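# How a Cooking Contest Works

A cooking contest is a bit like a sports day, but with food. In the town of Hillton, the barbecue contest takes place every June. Cooks come in teams, and most teams have two to five people.

The cooks start early. Some light their fires at 4 in the morning, when it is still dark. Big pieces of meat need low heat and a lot of time - often a whole night. The cooks check the heat again and again and write it down in a notebook.

At noon each team puts its food in a plain white box. The box has a number on the lid and no name.
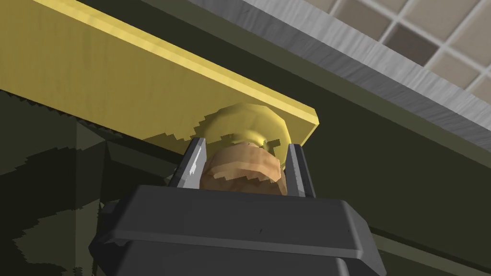 Why is there no name on the box?

The judges must not know who cooked the food. A judge might give extra points to a friend without meaning to. With only a number to look at, the judge has to think about the food.

Judges give points for three things: how the food looks, how it tastes, and how tender it is. They take small bites and drink water in between. They don't talk to each other until all the scores are written down.

Last year 80 teams cooked at Hillton. The head judge was Jeanie Yule, and a team led by Themis Karras won first prize for its ribs. There is a contest for kids too. They cook burgers, and a grown-up stays next to the grill the whole time.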